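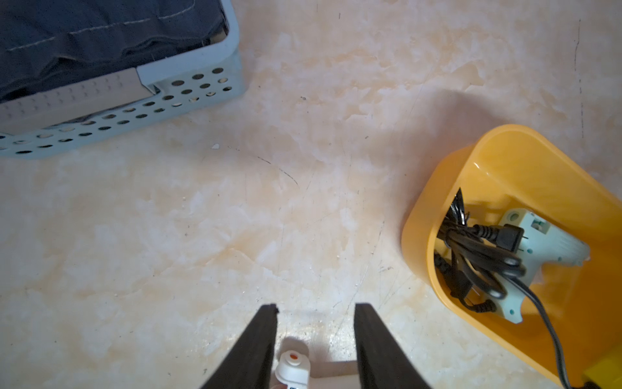
Cesto de plástico azul-claro, com furos nas paredes, sobre piso de cor creme.

4. Primeira entrada no curso de português em linha

Esta secção explica como o aluno entra pela primeira vez na plataforma Rumavero e prepara a sua conta. O curso inicial tem 20 lições e está aberto a partir de junho.

4.1 Criar a conta

1. Abra a página do curso e escolha "Novo aluno".
2. Escreva o código de turma 715. O mesmo código serve para os alunos de Rasdale e de Brerkow.
3. Introduza o seu endereço de correio eletrónico e uma palavra-passe.
4. Abra a mensagem de confirmação e carregue na ligação que ela contém.

Nota: a ligação é válida durante 30 minutos. Depois deste tempo, é necessário repetir o passo 3.

4.2 Escolher o nível

1. No menu "O meu curso", selecione "Teste de nível".
2. Responda a todas as perguntas. Se não sabe a resposta, deixe o campo vazio.
3. Carregue em "Enviar" e espere pelo resultado no ecrã.

Atenção: o teste pode ser feito somente 2 vezes com a mesma conta. Não feche o navegador durante o teste, porque as respostas não ficam guardadas.

4.3 Verificar o som

1. Ligue os auscultadores antes de abrir a lição.
2. Carregue em "Ouvir" e regule o volume.
3. Grave uma frase curta e ouça a gravação.

Nota: se o navegador pede autorização para usar o microfone, escolha "Permitir". Sem esta autorização, os exercícios de pronúncia ficam bloqueados.

Os manuais em papel da editora Buzatu são pedidos à parte, no menu "Materiais" (ver secção 6).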